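Ullinura Makers' Newsletter
Sunday section: Robots at the Bench
Sun 6 January

The good habits sheet is done, and we love it

After months of notes in the margins, the shared arms at Ullinura finally have a proper set of working rules, and they fit on one page! The Chacko group did the first draft back in July, the Tivgate evening class pulled it to pieces in the nicest possible way, and what came out is short, clear and (we think) a pleasure to use. Copies are going up beside each bench this week, and the same text will be in the members' folder for anyone who'd like to read it over a coffee first.

The sheet is called Darum, after the folder it lived in while we were writing it, and the name has stuck. It covers what you do before an arm moves, what you do while it's moving, and how you leave the bench for the next person. Most of it will sound familiar if you've taken the starter class. What's new is that everybody now works from the same page, so if you learned on Tuesday nights and your bench partner learned from a friend, you'll both reach for the stop button at the same moment.

Hand tool work gets its own part of the sheet, and it's the part we had the most fun writing. Tools are long, pointed, shiny, heavy at one end, or several of those together, and they teach you a lot about grip planning. The rule we like best is the simplest: leave clear space between items, and put small hardware in a box with its lid closed before the arm starts. A screwdriver is picked up by the handle, and its tip faces away from people for the whole move. 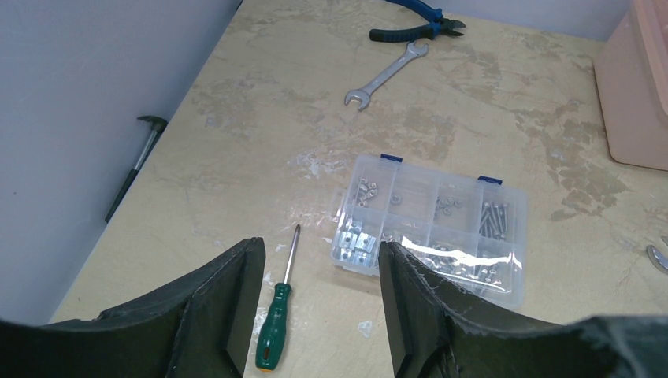

Do I have to fill in the bench sheet for a quick test of a few minutes?
Every run gets a line on the bench sheet, however short it is. Write the task, the speed setting and your initials, and you're finished. A short test can loosen a fitting or change a saved position just as easily as a long one, and the next person needs to know.

Speed was the subject of our longest evening. Some of us wanted one limit for everything, and others wanted to leave it to the person at the controls. The sheet now says that a new task starts at the slowest setting and stays there for 5 clean runs in a row. Only then may you go up, one step at a time, and if anything slips you go back to the start. It sounds strict on paper, but it goes quickly once you're in the rhythm, and watching a slow move closely is a great way to spot a bad approach angle. We've both fixed grips that way that we would otherwise have blamed on the software.

Closing force works in much the same way. Begin low, raise it in small steps, and write down the value that works for each object. A hard metal part and a soft plastic one want very different settings, and an object with a curved top and flat sides may want something else again depending on where you take hold of it. Lift straight up by a hand's width first, pause, look, and only then carry on with the move.
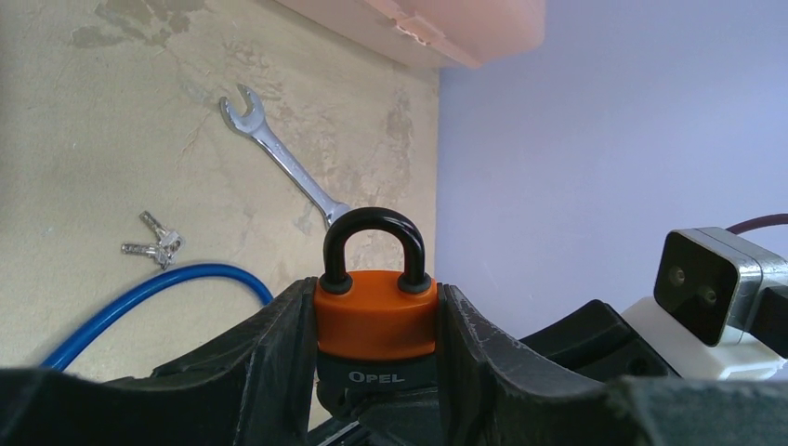
The pause matters more than it seems to when you first read the rule. It gives you time to check that the path ahead is clear and that your own hands are where they should be, outside the taped line. Keep the stop button within reach of the person watching, who is never the same person as the one typing. If you're alone in the room, you may plan, write code and tidy up to your heart's content, but the arm stays off until somebody joins you.

Cables have a section too. Any cable near the bench should be checked through the full reach of the arm before you start, with the power off, and moved or clipped back if the arm can catch it. Look over the finger pads while you're there. Light scuffs are fine and every pad gets them, but a pad that is peeling or has lost its shape should be swapped, and the swap goes on the bench sheet. 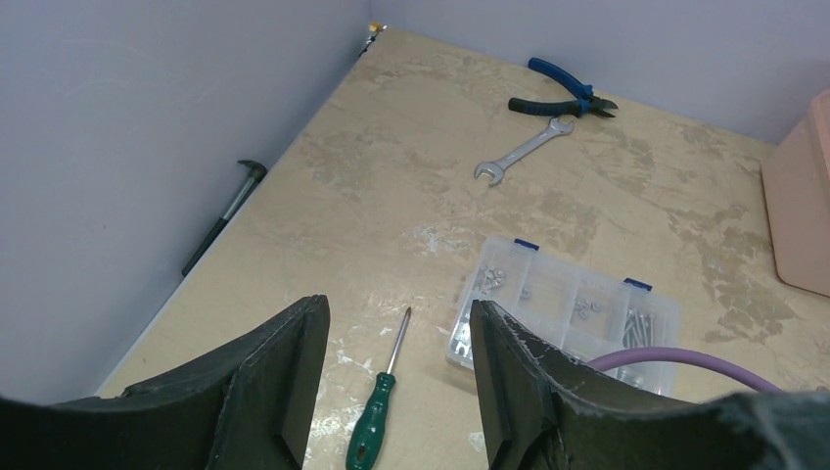

Who decides when a worn finger pad has to be replaced?
The person running the arm that session decides, and if two people disagree, the pad gets swapped. Spare pads are in the drawer under the main bench, and a change takes a couple of minutes with the power off.

We've set aside 90 minutes at the next open evening to go through Darum with the arms running, and there'll be plenty of time to try the slow start rule with your own objects. Bring something awkward to pick up! If you spot a rule that's unclear or one we've missed, write it on the printed copy by the door. The second version will be put together from those notes, and we already have a lively argument going about round things that roll.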